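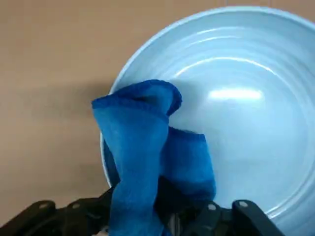 What a second arm really costs

When the catering supplier Jaltby began planning a small bench for dish wiping, the manager made the mistake which many buyers make. He put the price of the arms in the first line of the budget and left very little under it. By September the money was finished, and he still had no good place for the cables.

I have visited several buyers for this article, and the pattern is quite similar. The arm is the line that everybody discusses. The table, the power supplies, the spare fingers and the hours of an electrician come later, in small invoices.
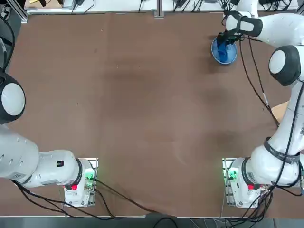
Tullio Messina

Two arms on one table need two bases, two mounting plates and a lot of cable. At Bokholm, a consultancy which helps small kitchens with such purchases, the advice is to draw the table before asking for any quote. Mark where each base will be fixed, and how far the cables must travel. Their standard list sets aside $2,000 for the bench and its frame, and $400 for cable guides and labelled power supplies. Jaltby had written zero for both, and paid $493 only for the electrician.

The objects also deserve a line. A soft cloth is harder to grip in a repeatable way than a plate, so you should buy the same cloths and dishes that your staff use, and buy more than you think. Gutley, a café group, rented its arms for one season before deciding, and I find this a sensible way if your colour of ink is usually red.

My own suggestion is modest: ask the seller which items are not in the quote, and get the answer in writing. 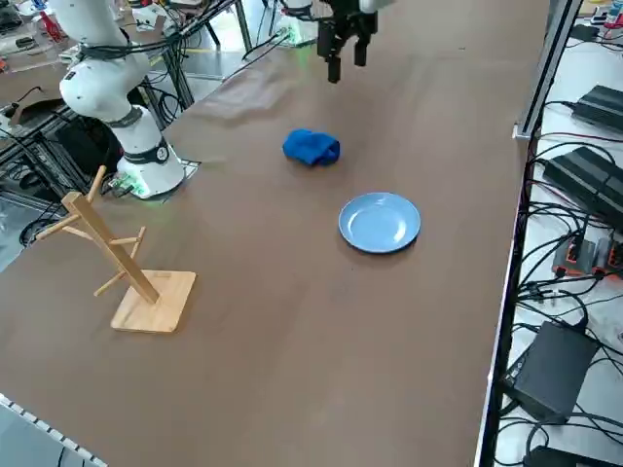 Cloth, plate and mug tree on the work table, with the power adapters on the shelf beside it.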